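3.2 Hanging storage

The second storage type in the Jandale study was the mug tree, compared with the open shelf used at Osska. Both were stocked with everyday mugs and judged on the table space they took up and how easily a mug could be lifted clear.

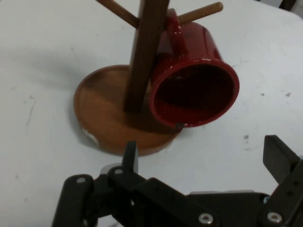
Capacity on a stand of this type depends less on the number of pegs than on how far each mug swings out from the post. The pegs slope upwards, so a mug hung by its handle tips over and its mouth faces down and outwards, as the red one does in Figure 2. We measured clearance at the rim, where a hanging mug comes nearest to the base or to its neighbour. 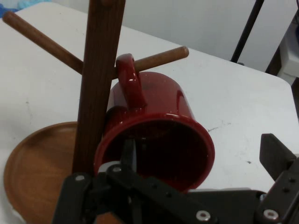 3.3 Mugs off the stand

Figure 2. Mug tree and red mug, hanging (first two views) and off the stand (third view).

A mug taken off its peg needs a free patch of table, and this was charged to the stand in the totals.

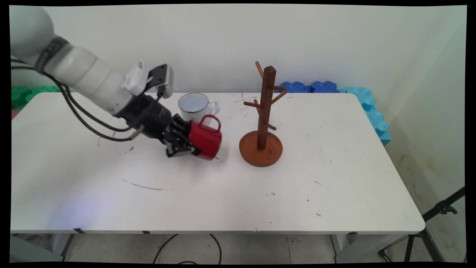

The same rule was applied to the shelf. Handles were left pointing whichever way they fell, and the space was measured to the outer edge of the handle.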